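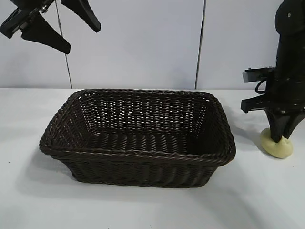 Caring for Wearable Trackers at Home

Clean the band of a fitness tracker every 7 days. Remove it from the sensor unit, wash it with mild soap and lukewarm water, and let it dry fully before wearing it again. Leather bands should be wiped with a dry cloth only.

Wipe the charging contacts with a cotton swab. Do not use bleach or scouring powder on any part of the device.
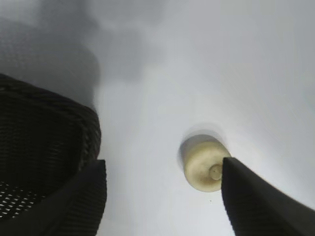

Chargers should be labeled by model -- many look alike but do not fit the same tracker. Households with 3 or more devices are advised to keep a written list of model names and purchase dates in a kitchen drawer. Trackers that will not be worn for 14 days or longer should be switched off and stored at room temperature.
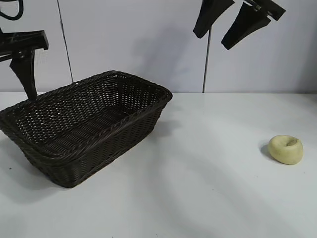

May a tracker be charged overnight?
Follow the maker's manual. Where it gives no guidance, unplug the device once it is full.

Gotden Household Advice, 5 March 2019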